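Dullo Portable Choral Riser System
Vestergaard Stage and Concert Equipment

Product overview

The Dullo Portable Choral Riser System is a standing platform for choirs, vocal ensembles and combined choral and orchestral programs. It is supplied in sections that two people can move, open and lock without tools. Sections may be set in a straight line or in a curve, and additional sections may be added to an existing set at any time.

The Dullo system is intended for schools, universities, houses of worship and concert halls in which the same floor must serve rehearsals, performances and other events. It is suitable for indoor use on level floors. It is not designed for seated players, and ensembles that require space for chairs and music stands should refer to the Drarier Orchestra Platform.

Standard section

Each section has three steps and an optional fourth step, which is attached at the rear with two locking pins. The steps are covered in charcoal carpet as standard. A hard gray surface is available to order and is preferred by many ensembles that record their concerts, as it returns more of the sound to the hall.

The frame is welded steel with a black powder finish. Feet are rubber and may be replaced individually. A rear guard rail is included with every section and must be fitted whenever the section is in use, including during rehearsal.

Sections fold to an upright position and stand on their own casters. When folded, a section passes through a standard single door.

Planning a set

The number of sections required depends on the size of the chorus and on whether singers will hold folders. As a guide, 10 sections with the fourth step fitted will seat no one but will stand a chorus of more than 100 singers in concert spacing. Smaller groups should allow one section for every 10 singers.

Where the chorus stands behind an orchestra, customers are asked to send a floor plan showing the depth of the stage and the position of the percussion. Our planning office will return a drawing with the proposed layout -- there is no charge for this service, and it does not oblige the customer to place an order.

Care and cleaning

Carpeted steps should be vacuumed after each concert period. Spills should be blotted promptly with a dry cloth. Rails and frames may be wiped with a soft cloth and a mild household cleaner. Do not use wax or polish on any surface on which singers will stand.

Locking pins should be checked before each use. A pin that does not seat fully must be replaced before the section is occupied. Replacement pins are sold in bags of 10.

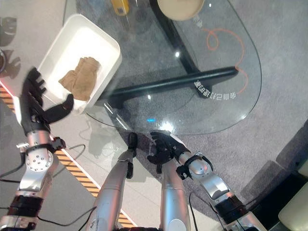
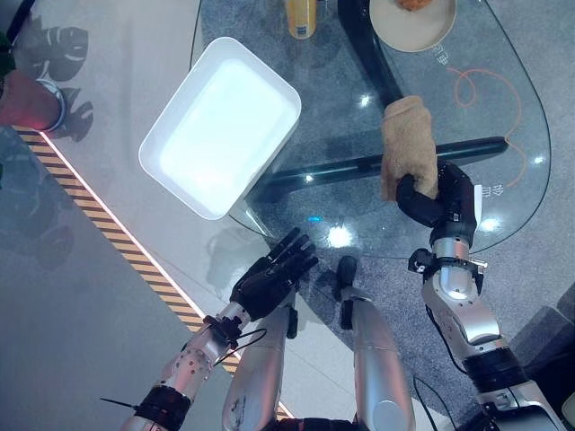 Accessories

Storage cart. Holds four folded sections. Fitted with a brake on two wheels.

Side rail. Fits either end of a row. Recommended for school choirs and for any set placed near the edge of a stage.

Conductor's podium. A single-level platform with a rear rail, finished to match the riser steps. A second level may be added.

Skirting. Black fabric panels that attach to the front and sides of the set. Panels are flame resistant and may be ordered in lengths to suit the layout.

Folder shelf. Clips to the inside of the rear rail and holds spare scores and water bottles during rehearsal.

In use at Pisten Hall

Pisten Hall has used the Dullo system for its winter and spring choral seasons under music director Unnur Baldursdóttir. The hall's resident chorus numbers 123 singers and shares the stage with a chamber orchestra for most of its programs.

"The change from rehearsal to concert layout used to take up most of our break," Ms. Baldursdóttir said. "We now leave the center sections in place and bring in the two ends once the orchestra has settled. The back row can see me, and I can see them."

The hall will add curved end sections before its October performances.

Ordering and delivery

Orders for the fall concert season should be received by 13th July. Orders received after that date will be filled in the order in which they arrive, and delivery before the opening of the season cannot be assured.

Sections are delivered fully assembled. Rails, skirting and podiums are packed separately. Customers should confirm in advance whether the building has a loading dock, and whether there are stairs between the delivery entrance and the stage.

The frame is covered by a 10-year warranty. Carpet, casters and feet are covered for one year. The warranty does not apply to sections used outdoors or altered after delivery.

Rental

Sets may be rented for single concerts and short festivals. Rental includes delivery, setup and collection by our staff. The minimum rental is four sections.

Questions regarding layouts, rental dates or replacement parts should be directed to Jahangir Munshi, Concert Equipment Office, Vestergaard. Please have the serial number of an existing section at hand when ordering parts -- it is stamped on the inner side of the left rear leg.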